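How to Fold a Button-Up Shirt on Whatever Table You've Got

Posted in Laundry, June
41 shares | 3 comments

I own an ironing board. It lives behind a door and I think of it fondly. For folding, though, I use a table, and so should you, because a bed is too soft and the floor is where the dog has opinions.

This is the method I was taught by Gert Mabaso, who ran the folding counter at Rondeck for longer than the carpet lasted. Gert claimed to have folded 3,000 shirts in one winter. The store's own tally said 2,667, and the difference was never discussed in front of customers.

You need a shirt, a flat surface wider than the shirt with its sleeves half out, and two minutes. Do not buy a folding board. I bought one, the Flendetti, and it now holds up one end of a shelf very capably.

Step 1. Clear a space, within reason

People put this job off until the table is tidy, which means they put it off until they move. You need a patch the size of the shirt. Push the phone and the cables to one side, leave the plant alone, and get on with it.

Step 2. Spread the shirt

Button the top button, the middle one and the last one. Three is plenty. Lay the shirt face down, then put both hands flat on it near the middle and push outward, toward the side seams. Don't tug at the hem. Tugging moves the wrinkle somewhere you'll find it later, usually at work.
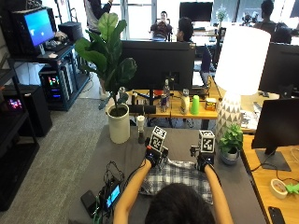
Hands on the cloth, working outward. Plaid is a forgiving place to start.

Checks are useful for a beginner because they come with their own ruler. If the lines run straight from collar to hem, the shirt is straight. If they wander off like a country road, lift the shirt by the shoulders, give it one shake and lay it down again. Plain shirts offer no such help and will let you get all the way to the end before you notice.

Step 3. Fold in the sides

Take one side and fold it toward the center of the back, so the edge runs from the middle of the shoulder down to the hem. Lay the sleeve back over it, pointing down. If the sleeve pokes out past the fold, turn it back at the elbow. Do the other side to match - or to nearly match, which is what everyone does.
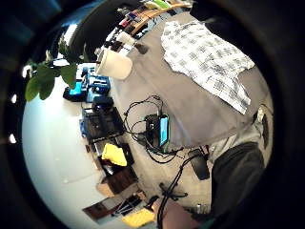

Smooth it again at this stage, lightly, with the side of your hand. You now have a long strip with a collar on one end. Any lump you feel is a cuff that has doubled under itself, and it's easier to fix now than when it's buried.

Step 4. Fold up

Bring the hem up a hand's width, then fold the whole thing up to just under the collar. For a shallow drawer, fold in thirds instead. Turn it over and admire it briefly.

Step 5. Put it away

I mean today. A folded shirt left on a table goes back to being an unfolded shirt by dinner time. Stack them with the collars at alternating ends or the pile will lean.

If you're packing a suitcase, slip a sheet of tissue into the last fold. Gert used the paper from Tivetura shoe boxes and considered anything else showing off.

3 comments

2 people found this helpful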